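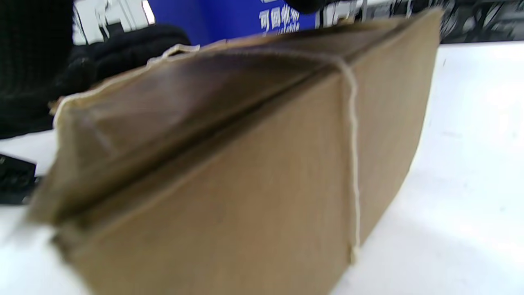 **Will the packing people lose their jobs when the Flinus cell goes live?**

Positions stay at the current number through the whole grant period, and the hours that come off packing go to kit checking, returns and running the cell.

That's been the first thing asked at every shift talk so it goes at the top of the report this time.

# Viltow packing and kitting, progress report to the Allow fund

Period covered: up to the end of September. Written between shifts, sorry for the short sentences. Spending sheet goes separately.

## Where we are

- Cell is installed, guarded and signed off for daytime running. Nights not yet.
- Picking of small hardware into trays: running on real orders.
- Wrapping: still by hand. Tying string: still by hand and will be for a while.
- Training: 4 operators through the full course, more booked.
- Paperwork with the Qian warehouse: agreed in principle, waiting on signature.

## Picking and kitting

Best part of the period. The cell takes single items out of a bin and puts them in the kit tray, person at the next bench checks the tray and closes it. Target in the proposal was 100 trays a shift. We reach it on straight runs, one kit type all day. On mixed days we don't. Changeover between kit types is too slow and the operator ends up standing there waiting for the new pick list to load, which annoys everybody.

Lifting hardware is the harder family. Shackles, eye bolts, hooks. They're shiny, they roll over, they touch each other in the bin and the cell sees two as one. Same problem when they're laid out on the bench, if one leans on its neighbor the pick point lands on the wrong loop. Color helps a bit. Lighting change helped more (cheap diffuser, came out of the small tools line).

We also went over how people do it by hand. Most of the packers don't grab a shackle at all at first. They nudge it with a fingertip, get it apart from the next one, then lift. Obvious once you look for it, and it was nowhere in our spec. 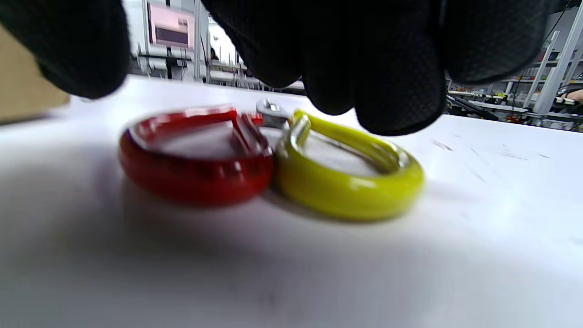 So the nudge is now its own step in the pick routine. Adds a moment to each cycle but the drop count went down enough that the shift leads asked us to leave it on. It stays on for the lifting hardware and off for everything else.

Gloves came up too. Packers work gloved, and a few said they'd lose feel if we moved them to the thicker pair the safety review suggested for inside the guard. Compromise for now: thin knit at the bench, thicker only when the guard is open. Needs writing into the proceedure before the next audit.

## Wrapping

Behind plan. Paper is paper, it creases where it wants. The cell can hold the box square and bring the first flap over, after that a person finishes the fold and ties. We'd put full wrapping down for this period and we should not have. Asking to move it to the next one and bring the corner fold forward instead.

What did change for the better is the reach. Boxes are now presented at bench hight and turned for the packer, so no more leaning across to get the far end. Two of the older complaints in the log (wrist, shoulder) were about exactly that movement. Too early to say what it does to sick days, won't claim anything yet.

## What people are telling us

Short feedback slips, left by the time clock, unsigned.

- "Less walking. Good."
- "It stops and I don't know why it stopped."
- "Who gets the cell job, is it by seniority?"
- "Miss talking to the person across from me."

The second one is fixable. Stop messages were written by engineers for engineers, being redone in everyday words, in the languages used on the floor. The third has gone to the works council with a request for a written answer before anybody else is trained. The last one is fair. The guard sits right in the middle of what used to be a shared bench. Looking at turning it a quarter so the two sides face each other again. Means moving a power drop.

## Money

On budget except for grippers. Finger pads wear faster on unpainted steel than the supplier sheet said. We need 2,000 more for pads and one spare set of fingers, can be moved from travel if that's easier for you than new money.

## Next 90 days

1. Faster changeover between kit types
2. Plain stop messages on the panel
3. Corner fold trial, daytime only
4. Rest of the operator training
5. Qian signature, then first pallets from there

## Need from you

OK on the wrapping date. OK on the gripper money, or a no so we can plan around it. And please confirm if the night running review needs your safety person on site or if a call is enough, we have to book the shift cover either way.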